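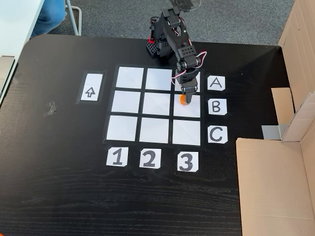 Nine white squares, black tape and one small orange piece.

Home News Inside What's On Contact

12/8/25
By Nadiia Holovko

Noughts, crosses and a very long summer

I've been put in charge of games night again, which I suspect has something to do with me being the only one who keeps answering the emails. Fine by me! I love it. And this time I want to talk about the humblest game of the lot, the one we all learnt on the back of a school exercise book and then dropped the minute we worked out how to draw every time.

Noughts and crosses, I mean. Tic-tac-toe, if you grew up with my cousins.

My mum taught me with a biro on the back of a Villanueva bakery bag while we waited for my brother's swimming lesson to finish. She never let me win, not once, and I was five! I went off and played my nan instead, who always started in a corner and always pretended to be shocked when it worked. I still start in a corner. It's the best spot if the other person isn't concentrating, because the only reply that saves them is the centre, and most people under ten go for an edge.

Anyway, the plain version gets old, so we've been trying a few others at the Lunura Street hall. My favourite so far is the three-piece game. You each get three counters and place them in turn as usual, but if no one has a line once they're all down, you start sliding. One move each, into any empty square next door, no jumping and no diagonals. We ban opening in the centre as well, otherwise whoever goes first has it far too easy. It sounds like nothing and then you look up and your tea's gone cold.

Ok-hee Oh brought along a backwards one, where getting three in a row means you lose. I was hopeless at it. Your hand just wants to finish the line! She beat me four times and then very kindly went to get the biscuits.

There's also the big one, nine small boards set inside a large one, where the square you choose decides which board the other person has to play in next. I wouldn't start that after nine o'clock - we did, and my husband rang to ask if I'd moved in.

If you want to make a set for the holidays, don't spend money on it. Paper and tape will do you, or chalk on the driveway, and the kids can raid the button tin for pieces. Buttons beat bottle tops in my view (bottle tops skid). Mark the squares a good bit bigger than the pieces or you'll be arguing over who is sitting on which line, and I've had enough of that from the Vitton Road lot, who know who they are.

Next games night is in January, doors at 7 pm, $12 a family including supper. We'll have the usual cards and Scrabble out too, plus a 2,000-piece jigsaw of a lighthouse that needs a home and a lot of patience. Bring a plate if your surname starts with A to M. Everyone else, please bring a chair, as we're still short after the fete.

And if your nan had a house rule I haven't heard of, write it down and drop it in the box by the hall door. I'll try the lot.

Last updated: 12 days ago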